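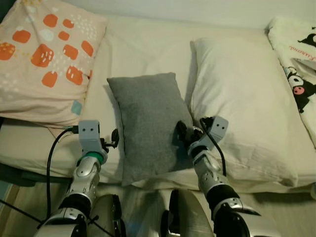

Zerkley Park Working Group – minutes, April

Chair: Gwenllian Gwynne. Opened 7 pm. Previous minutes accepted.

1. Path resurfacing. Drirnevska quoted $2,716 for the Wada Street entrance. Accepted. Line marking to follow in grey.
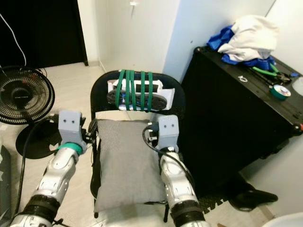

2. Seating for the outdoor film night was set at 200. Vovo can supply 36 folding chairs – the balance to be hired. Black is acceptable, with a grey cushion on the seat as shown. Colour of the hired chairs left open.

Closed 8:15 pm.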